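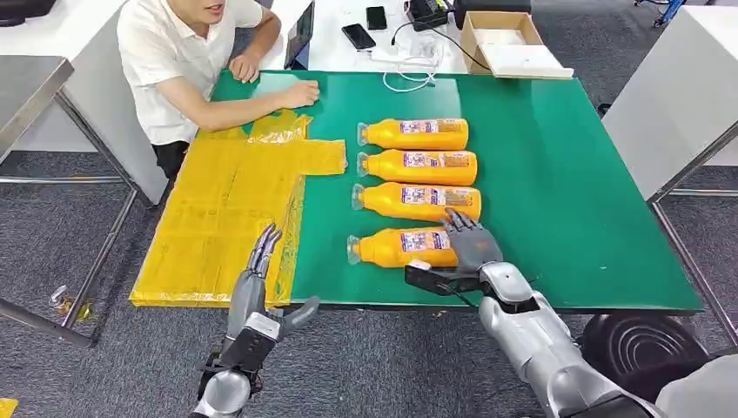
We've had the Prundeck two-arm packing station at Ollard since November, and I've put off writing this because my feelings about it kept changing (they may change again!). We bought it for the bagging bench, the job everyone used to swap out of by lunch. Soft yellow bags and orange bottles lying on their sides are a good test of any machine, and the silver arms do very nicely with the bottles, coming down over the top of one much as you or I would. Film is another story. It creases, it folds over on itself, and Tibor Bognár still sits across the table most mornings to smooth a bag flat.

So what has changed for us? Well, wrists, mainly. Tibor packed over 200 orders a shift by hand and went home sore, and now he minds the station, fixes the odd snag and teaches the newer folks. He misses the chatter of a full bench, and so do I. The Lengyel software is slow to learn, and I do wish the manual had more drawings. Four stars from me, and a fifth if they ever sort out the bags.

Recent reviews
Plakness label printer, one year on
Lengyel tape dispenser
Anti-fatigue mats for the packing room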